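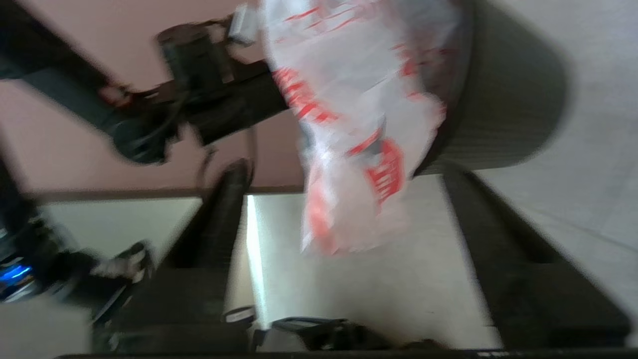
Chapter 5
What We Throw Away

I have a drawer at home stuffed with plastic shopping bags, and I bet you do too. Last August I finally dumped mine out on the floor and sorted them - what a pile! Some had split, so they went in the bin. The rest I folded up and kept.

In this chapter we'll follow one thin bag from the store to the trash and see where it goes next. Before you read on, look under your own sink and write down what you find.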